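I've been drying my own herbs for tea since February, when the lemon balm by the back step went completely mad and I couldn't give it away fast enough. Mint's the easy one! Cut it mid-morning, tie a small bunch with kitchen string (small, or the middle goes black on you) and hang it somewhere dim with a bit of air moving.

Mine takes a fortnight. If the stems snap, it's ready, and if they bend, put it back up and go find something else to do.

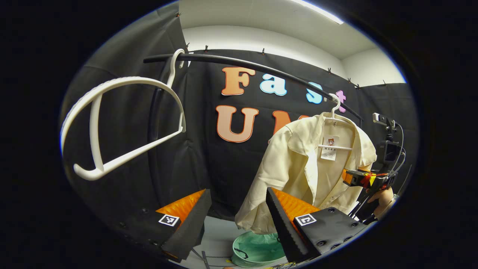 Strip the leaves whole and don't crush them until you're making the cuppa, they keep their flavour so much better that way. I use old jam jars with the labels soaked off. My friend Geum-ok Moon swears by tins, but I like to see what colour things are going.

My favourite blend at the moment is 2 spoons of mint to one of lemon balm, with a curl of dried orange peel. Five minutes in the pot, lid on. Chamomile next, if the snails leave me any.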